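Brundska opens its Parts Table to the public with a first collection of small printed housings

For release: Thursday, 9 a.m.

Brundska, the shared workshop and small-parts library, is pleased to announce that its new Parts Table will open to members and to the public in July. The project gives people a place where they can look at small plastic parts, handle them, compare them and order a copy for their own repair or hobby work. It was prepared together with the design studio Kuo and the materials supplier Narkik.

The idea is simple to explain. Many things at home stop being useful when one small piece breaks. It can be the foot of a lamp, the cover of a switch, the holder for a curtain rod or the little shell which protects a cable end. The rest of the thing is still good, but the piece cannot be bought separately. In many cases the whole item goes to the garbage. With a drawing and a printer the piece can be made again in one evening, if somebody has done the drawing first.

Brundska has been collecting such drawings from its members. The library now holds 1,916 of them, and each one has been opened, checked and given a plain name. Until today they could be seen only on a screen. With the Parts Table, a visitor will be able to hold the printed part before deciding.

"On a screen all parts are the same size," said Rafferty Obi, who coordinates the project at Brundska. "A person looks at a housing and thinks it is as large as a shoe box. Then we put it in the hand and it is much smaller, and the person laughs. I wanted a table where you can have this moment before you pay for anything."
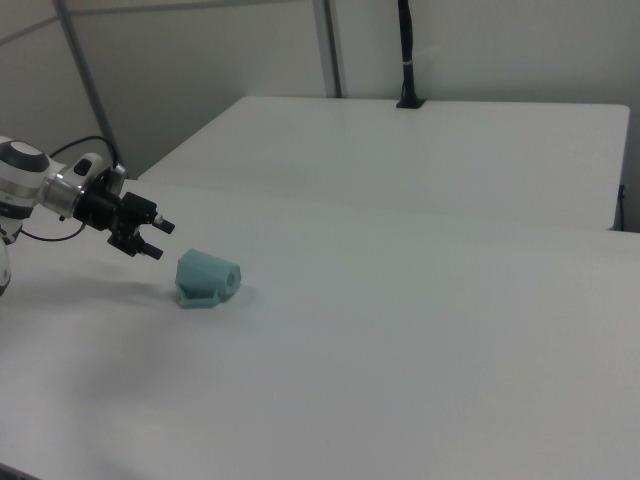

The first collection is called Small Housings and Brackets. It was chosen because these are the parts members ask for most. A housing in the sense of the library is any hollow part that goes around something else and protects it. A bracket is any part that holds one thing to another thing. Many pieces in the collection do both jobs, and for this reason the two groups were put together under one name.

Most of the drawings have flat faces and clear corners. This was a decision of Kuo, who redrew a part of the older files for the opening. Round shapes look nice, but they are more difficult to measure with a ruler at home, and they often need extra support while they are being printed. A faceted shape can be measured face by face. If one side is wrong, the owner can say which side and by how much, and the drawing can be corrected without starting again.

Kuo also gave attention to how a part stands when it is put down. Several of the housings have a flat flange, so they can rest on a desk while the owner prepares the screws or the glue. It is a small thing — but everybody who has tried to hold a part, a screwdriver and a lamp at the same time will understand why the studio spent time on it.

The colour of the first collection was discussed for a long time. Grey and black were proposed, because they are the usual colours for technical parts. In the end a pale blue-green was selected. It is easy to find when it falls on the floor, it does not look like a toy, and the small marks of the printing can be seen on it without effort. Members who prefer another colour can ask for it when they order. The drawing is the same and the price is the same.

The plastic for the collection is supplied by Narkik. It has a matte finish and can be sanded and painted. Narkik will also take back failed prints and cut-off support material from the workshop, and a box for this purpose will stand next to the entrance. Visitors are welcome to bring failed prints from home, if they are clean and without metal inside.

The room was changed very little for the project. The walls were painted, the old shelves were moved to the corridor and the light was improved. The most important decision was to keep the working surface white and plain. There will be no cloth on it, no printed labels glued to it and no display stands.

"We tried it with labels and it looked like a shop," said Obi. "People read the labels and did not touch the parts. So we took everything away. Now there is a part and there is a table, and if you want to know the name you ask, or you look in the catalogue."

The catalogue is a paper binder with one sheet for each part. The sheet gives the name, the outside measurements, the usual printing time and a short note from the person who first made the drawing. Some notes are very short. Others tell the complete history of a broken coffee grinder. Brundska decided to leave them as they were written and corrected only the measurements.
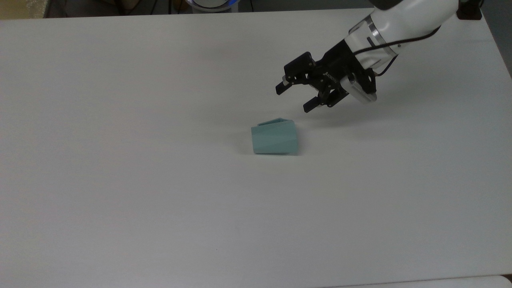 WHAT VISITORS CAN DO

Looking at the parts is free and does not need a booking. A visitor can ask for any part in the collection, and it will be brought out and put on the table. We ask that parts are taken one after the other, so that they do not get mixed with the wrong sheet. Callipers and rulers can be borrowed at the desk. Visitors may also bring their own broken piece and put it next to the printed one to compare.

For people who want to go further, Brundska will offer a short session named First Part. It takes 45 minutes and is given to small groups. The participants choose one housing or bracket, learn how to read its sheet, change one measurement on the computer and send it to the printer. The finished part can be collected on a later day. No experience is necessary, and the session is suitable for older children who come with an adult.

Members can also reserve the table for their own work when it is not used for sessions. The reservation is for up to 2 hours. Soldering, spray paint and hot glue are not permitted on this table, and there is another bench for them in the main workshop.

HOW TO ADD A DRAWING

The library will continue to grow with the help of its members, and non-members may send drawings too. A drawing should be for a part that was really made and really used. Please send the file together with a photo of the part in its place and the most important measurements in millimetres. If the part has an open end, write which side it faces when it is installed. Many housings can be turned in more than one way, and the person who prints it later was not there when you repaired your lamp.

Every new drawing is printed once in the workshop before it is added. The print is measured, compared with the sheet and then kept. If it does not agree with the measurements, the file goes back to the sender with a friendly note. It is not a judgment on the work. The most common problem is only that a wall is too thin.

Drawings for parts that carry the weight of a person, parts for gas equipment and parts which come in contact with food are not accepted at the moment.

SUPPORT FOR THE PROJECT

The Parts Table received a grant of $3,000 from the Haltix Neighbourhood Fund. The money was used for the lighting, the paint, the callipers and the first supply of plastic. Haltix has also agreed to pay the cost of First Part sessions for people who cannot pay for them. It is not necessary to bring any document. It is enough to say it at the desk or to write it in the booking form.

"We are thankful to Haltix because they asked us only practical questions," said Obi. "How many people can stand at the table, what happens with the waste, can somebody in a wheelchair reach the middle. We did not have a good answer to the last one in the beginning. We have now lowered the table and moved the chairs."

The second collection is already in preparation. It will contain feet, caps and end pieces for furniture, and Brundska is looking for drawings of chair feet in particular. Members who have such pieces at home, also broken ones, are invited to bring them to the desk during opening hours.

ABOUT BRUNDSKA

Brundska is a shared workshop with a library of drawings for small household parts. It is open to members every day and to visitors during the posted hours. Membership is available by the month or by the year, and a reduced rate is offered to students and seniors.

ABOUT KUO

Kuo is a design studio which works on simple objects and repair parts. The studio has redrawn files for the Brundska library and advises members on difficult shapes.

ABOUT NARKIK

Narkik supplies printing plastic to workshops and schools and collects clean plastic waste from them.

MEDIA CONTACT

Rafferty Obi, Parts Table, Brundska. Journalists who wish to visit before the opening are asked to write a few days ahead, so that the table can be kept free for them. Sample sheets from the catalogue can be sent on request.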